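Microfibre cloths: washing, drying and storage

Microfibre is a split synthetic yarn, usually polyester with a proportion of polyamide. The split filaments pick up fine dust and hold water in the gaps between them. Most cloths that are thrown out as worn are clogged, either with detergent residue, fabric softener or lint from other laundry. All three are avoidable and two are reversible.

Before washing

Shake cloths outdoors and pull off anything caught in the pile. Grit left in a looped cloth will scratch acrylic, piano-finish cabinetry and car paint. Cloths used on oven degreaser, shoe polish or two-pack products should be kept out of the general load altogether. We keep a lidded bucket under the laundry tub for these and retire them to the shed.

Sort by use, then by colour. Dark cloths shed dye for the first two washes and will tint anything pale. Never mix microfibre with cotton towels, flannelette or fleece. Cotton lint lodges in the split filaments and is very tedious to remove – a strip of packing tape gets the worst of it, one face at a time.

Washing

Warm water, 40 degrees, normal cycle. Use liquid detergent at half the dose marked on the cap. Powder is acceptable in a front loader provided it dissolves fully, but undissolved granules in the pile behave like any other grit. No softener, no bleach, no laundry soap with added oils. Softener coats the filaments, and a coated cloth pushes water across the bench instead of taking it up.

If a cloth has already been through with softener, soak it overnight in hot tap water with a teaspoon of plain dishwashing liquid, rinse until the water runs clear, then wash as above. Repeat once if required. White vinegar in the rinse is widely recommended; I have found no difference on our water, which is soft. Readers on bore water may get a different result.

Drying

Line dry in shade, or tumble on low with the lint filter cleaned first. Polyester loops can glaze at high heat, and a glazed cloth feels harsh and drags on glass. Do not iron. Hang by the hem with the pegs close to the corners, as a peg in the middle of the pile leaves a flat spot that takes a wash or more to lift.

Folding and storage

Fold in half, then in half again. A folded pad gives several clean faces in turn and spreads hand pressure more evenly than a bunched cloth. Fold with the hems together where possible, and keep the hem away from soft finishes when wiping. The stitching is firmer than the pile and can mark them.

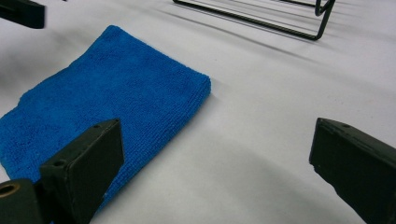

Folded looped-pile cloth. The hem has a tighter weave than the face.

Store in a closed drawer or a tub with a lid. An open shelf in the laundry collects dryer lint, and the cloths will pick it up before they are used. Ours are split between kitchen, bathroom, glass and floor, with a laundry-marker initial on the care tag. Stijn Schouten wrote in August to suggest a coloured thread through one corner, which survives washing better than ink and is visible when the cloth is folded.

Selecting a pile

Looped terry pile: general wiping, spills, benchtops.
Flat or waffle weave: glass, mirrors, taps.
Long plush pile: dry dusting and polished surfaces.
Suede finish: spectacles and screens only.

Checking for wear

Put a teaspoon of water on the bench and lay the cloth over it. A sound cloth takes it up without being pressed. If the water beads or moves ahead of the edge, try the dishwashing liquid soak and test again. If the second test fails, cut the cloth down for the shed. Mine get up to 100 washes before that point, glass cloths fewer on account of the finer yarn.

Next page: descaling kettles and shower heads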